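Enseñar a una mano a enrollar un cinturón

Llevo media mañana con el brazo metido en un arnés y ya me duele el hombro. Glória Baptista, que dirige las sesiones en el taller de Haltberg, me mira con una paciencia infinita y me repite lo mismo por cuarta vez: «No aprietes tanto, que te copia hasta los nervios».

Y es verdad, copia todo. Yo muevo los dedos y, al otro lado de la mesa, una mano negra de varios dedos hace lo mismo con un retraso que apenas noto. Se llama teleoperación y suena a película de submarinos, pero lo que hacemos es mucho más doméstico: coger cinturones trenzados, doblarlos, volver a dejarlos. Así durante horas. Cada intento se graba entero, con lo que ven las cámaras y lo que hacen las articulaciones, y luego el programa Skimonon se lo estudia para intentar repetirlo sin mí.

Yo venía convencida de que lo difícil sería la hebilla. Pues no. Lo que me volvió loca fue el trenzado elástico: coges un cinturón por un lado y se te va por el otro, se hace un ovillo, asoma la punta de cuero justo por donde no la esperabas... ¡Con mis propias manos ni lo pienso!

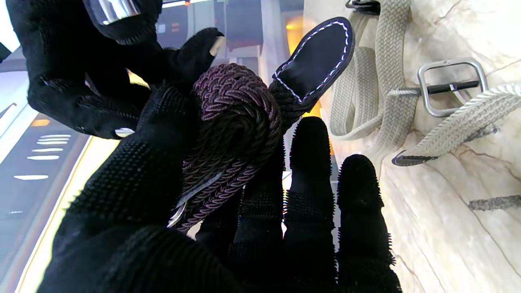 Glória me contó que al principio todos cometemos el mismo error, que es corregir demasiado. Ves que la cosa se tuerce y pegas un tirón, como harías en casa delante del armario. El problema es que el robot aprende también el tirón. Ella prefiere que pare, respire, abra los dedos despacio y vuelva a agarrar, aunque quede feo. De mis primeros 16 intentos se quedó con 5, y creo que en alguno fue generosa.

A mediodía apareció Hendrik Magagula con café (bendito sea) y se sentó en mi puesto un rato. Qué rabia da ver a alguien que sabe. Casi no mueve la muñeca, deja que el pulgar empuje y que los otros dedos hagan de tope, y el cinturón se dobla como si quisiera doblarse. Lleva 146 demostraciones buenas solo de esta tarea y dice que todavía sueña con trenzas. Le pregunté si no se aburría y me contestó que lo aburrido fue la época de las cajas, cuando trabajaba en Fladex y la pinza solo sabía abrir y cerrar.

Volví a sentarme con un truco nuevo: mirar el material y olvidarme de mis dedos. Con el trenzado color crema la cosa mejoró bastante. Lo pellizcaba entre el pulgar y un dedo, buscaba la curva y aguantaba ahí, sin prisas, hasta que Glória me decía «vale». Ese «vale» engancha, os lo aviso.
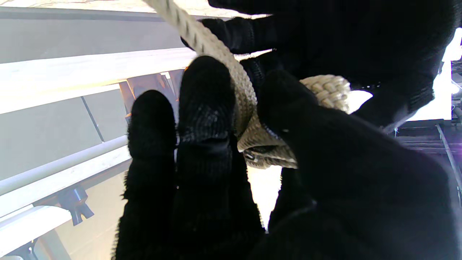
¿Y luego, aprende?

Esa era mi gran pregunta, claro. Hendrik me dijo que con lo de un solo día no se hace gran cosa, que hacen falta muchas personas distintas y muchas manías distintas para que el sistema no acabe imitando a una sola. Mis torpezas, por lo visto, también tienen su utilidad, siempre que terminen bien. Las sesiones seguirán hasta marzo y me han invitado a volver, esta vez con bolsos. He dicho que sí antes de preguntar cuántas asas tienen.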